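14 July 2023

Last day of the second week on the laundry set. I got to Comham just after eight and let the arms run through their start-up while I made tea. The left hand needed its zero setting again. It has drifted a little every morning since we moved it from the Vismont building, and I have stopped writing it up as a fault and simply do it with the other checks.

The target for the cloth tasks was 2,000 good examples by the end of the month. As of last night we had 2,462 recorded, but that is the raw count and includes everything we have marked as doubtful. When the doubtful ones come out I expect we shall be nearly at the target and not past it. I said so in the Monday note and I will say so again, as the people at Goel keep quoting the bigger number back to me.

The morning was all lifting and spreading. Pick the thing up off the sofa with the gripper, bring it up high enough to hang, find an edge with the fingers of the other hand, then lower it and lay it out. Towels are dull but quick. Anything with a hood or a cord takes twice as long, and those are the ones the model is worst at, so I have put more of them in the plan for next week.
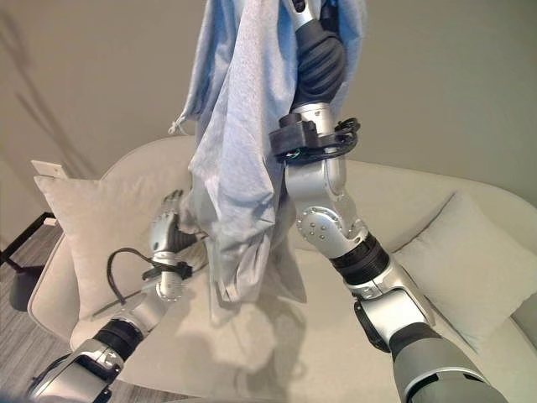
Gripper up, left hand on a lower fold. Light blue cloth, sofa set.

I changed how I drive the second hand. In June I was closing all the fingers at once as soon as I got near the cloth, and when I went back over those recordings the model had learned to do the same, snatching at whatever was nearest. Now I bring the fingers in from below, stop, and close them slowly. It adds a couple of seconds to each go. I think it is worth it, though I shan't know until the next training run comes back.

Threw out 14 before lunch. Most were my own doing: I let go too early, or paused to think and left both arms standing still for too long. Long pauses are bad for us, as the model copies them and then just waits. I kept two where the cloth slipped and I caught it again, and labelled them as recoveries. We have very few of those and Romemon reads them as a separate group now.

Romemon itself was slow. The upload stuck twice after lunch and I had to restart it from the other machine. Nothing lost, but I sat for a good half hour watching a bar not move. I used the time to go through the written labels and found I had been putting "sofa" for some and "settee" for others. Changed them all to "sofa".

Shoulders sore by four. I had the seat too low again. Did one last batch with the cushions moved about between goes, so that the background is not always the same, then parked the arms and switched off.

For Monday: ask for more clothes with cords, tighten the left wrist clamp, order batteries for the foot pedal. Bus was late. Home by half past six, beans on toast, bed early.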